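The long life of the village hall table

Flallholm hall bought its first folding tables second-hand, from a school that was closing. They were heavy, brown and hard on the fingers, and they stayed in use for decades. Whist drives, jumble sales, wedding teas and at least one inquest were held across them.

A good table for a shared room has to do several jobs badly suited to each other. It must be light enough for one person to carry and steady enough for a sewing machine. Its top has to put up with hot urns, poster paint and Sunday's spilt squash. Most halls settle for something that manages two of these and grumble about the rest.

Height is the usual quarrel. Dining height suits eating and writing, but anyone who cuts cloth or pots up seedlings for an afternoon will have a sore back by teatime. Cakitz, a small maker that sells mainly to halls and clubs, offers legs in two lengths for that reason. A set of the longer legs costs 115 pounds, and the firm says it sells more of them every year.

Then there is the join. Push two tables together and a gap opens as soon as somebody leans on one side. Clips help, where they have not been lost. Some halls lay a cloth over the top, though that is no use for model making or repairs, when small screws find their way to the lowest point.

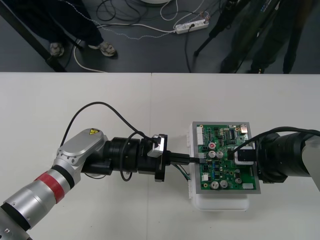 Two white sections meet in a faint seam down the middle of the worktop.

Colour matters more than buyers expect. White tops make a dim room brighter and show up dropped pins, but they also show every ring of tea. Mustorine, the cleaning paste many halls swear by, takes off most marks if it is used the same evening.

Flallholm replaced its old tables last June, at a cost of almost 3000 pounds. Two of the brown ones were kept back — they hold up the tombola.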